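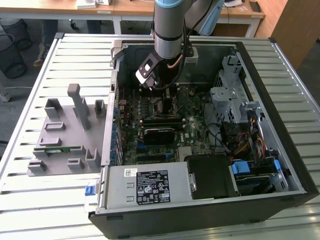 8 Reasons Small Launch Towns Are Worth Watching

March 13, 2018

Stirnondale has one stoplight, two gas stations and a launch pad. The pad is the newest of the lot. Drive in from the south and you pass feed stores, a shut-down bowling alley, then a chain link fence that goes on for miles. Behind it, concrete. A lot of concrete.

Towns like this are popping up on the space map, and the big coastal sites don't quite know what to make of them. I spent a few days out there. Notes cleaned up on the ride home, more or less in the order they hit me.

1. Land. Cheap, flat, empty. Rarkero, the small-rocket company that anchors the place, leases 1000 acres of old grazing land and uses maybe a corner of it. The rest is safety buffer. Cows wander up to the fence and stare.

2. Weather. Dry most of the year. The wind is the problem, and it's a big one in spring. Launch crews here talk about wind the way sailors do. Two scrubs the week before I came, both for gusts up high that you couldn't feel on the ground.

3. Small satellites. This is the whole business case, really. Something the size of a shoebox doesn't need a giant rocket, and its owner doesn't want to wait two years for a spare corner on somebody else's. A small rocket costs more per pound. Everyone admits that. But you pick your orbit and you pick your week, and for a company with one product to get up there thats worth paying for.

4. Off-the-shelf parts. Space hardware used to mean custom everything. Now a lot of ground gear is the same stuff you'd find in an office. Racks of plain desktop machines, bought in bulk, swapped when they die. Even some flight computers start life as ordinary chips, then get shielded and tested and tested again.
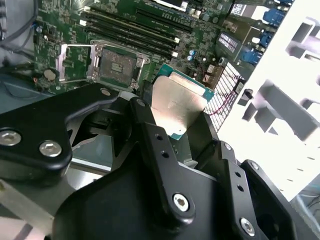 A processor held over a motherboard.

5. Local hiring. Welders, truck drivers, electricians. Rernberg, the next town over, has a community college that started a two-year technician course in December. 10 seats. All of them filled, with a waiting list. Starting pay isn't Silicon Valley money but rent isn't either.

6. Suppliers follow. Fu, a maker of valves and fuel fittings, moved into the old cannery building across from the post office. Nice brick place, terrible parking. The pitch to them was simple: be ten minutes from your customer. If a valve fails a leak check in the morning you can have a new one on the stand by lunch.

7. Fewer lines. At a busy range you share the tracking gear, the airspace and the calender with everyone, and the big national missions go first. A small site has an open schedule. It also has less equipment, fewer backup systems and one crane. When the crane is down, so is everything else. Still, the crews I talked to would take that trade any day.

8. The town wants it. Mostly. The diner sells a rocket-shaped pancake (good, a bit dry). The school band plays at launches. Not everyone is sold, though. Ranchers worry about road closures, and the noise scares horses. Water is the sore spot, because a pad needs a lot of it to soak the concrete during a launch and the wells were never deep to begin with. There's a meeting on it every month and they run long.

So what could go wrong? Plenty. There are more small-rocket companies than there are customers right now, and most of them won't be around when the dust settles. A town that ties itself to one tenant is taking a gamble. Stirnondale did it once before, with the cannery.

The county is putting money into the road anyway. Two lanes now, four by the time the second pad opens, if it opens. Rarkero hasn't set a date. The pancakes are on the menu through summer.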